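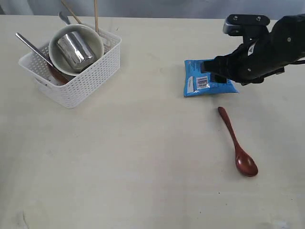 2 min read

I finally did the second kitchen drawer, the one under the kettle. It had got to the point where it only opened as far as the soup ladle would let it, and then you had to slide a hand in flat and push things down. So after tea I cleared the table and started sorting. The white plastic basket took the kitchenware, and it was packed before long. The reddish-brown wooden spoon stayed out on the table beside a blue snack bag. I like that spoon. It has a glossy finish and I don't want it rattling about under the metal things, so it is going in the jar by the stove.

The drawer itself measures 30 cm across on the inside, which I wrote down on the back of an envelope and then lost, so I'm putting it here. I had been looking at a divider from Hallimon but it only comes in one width and it's too wide. Welington Lopes told me to cut down a cutlery tray and glue the end back on. He has done this in his own kitchen and it looks fine if you don't open the drawer too far. I might try it. I might also just leave the basket on the bench for a while and see what I reach for.

Things that went: a garlic press with a bent handle, two peelers, the egg slicer, a lid that fits nothing. Siamak Kordestani has asked for the egg slicer and can have it. I kept the melon baller – no good reason, I use it every Christmas and forget it the rest of the year.

Snacks are the other problem. They used to live in the same drawer, down the side, and they'd get caught at the back and go stale. From now on they go on the pantry shelf, second from the top, barcode side down so I can see what they are. That shelf had the baking paper and the spare tea towels on it, and those have moved to the laundry cupboard.

I wiped the drawer out with warm water and a bit of vinegar and left it open overnight. The runners could do with some wax. I have half a candle somewhere, probably in the third drawer, and I'll get to that one next week.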